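I have a soft spot for any machine that promises to put my groceries away, so when Nimside offered me a morning with its new two-armed sorting kit, I was in the car before I'd finished my coffee. The kit is called the Umov (don't ask me how to say it), and it's aimed at small shops and beverage sellers who are sick of sorting cans by hand.

Caroline Mabula, who runs demos for Nimside, let me pick the job. I went with cans and clear bins, which is pretty much my pantry on a good day!

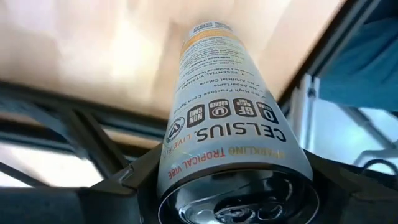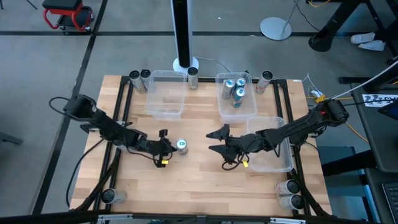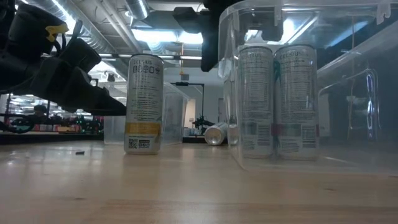
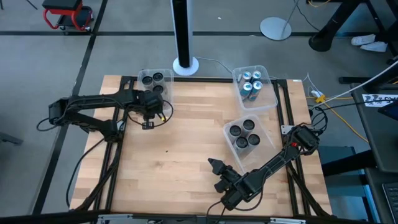

Cans and bins, with the Umov on the job.

Setup takes 3 people and one long afternoon, Mabula told me, and you'll want a sturdy table. I got to try the teaching mode myself, and I was hooked (my first attempts were terrible, but she was very nice about it). The software is friendlier than the Jernen package I tried last August, with bigger buttons and far fewer menus.

Now, the price. Renting one runs over $2000 a month, and the service plan is another $107. That's a lot of soda! If you only need one arm, the Horobets starter kit is still the one I'd look at first.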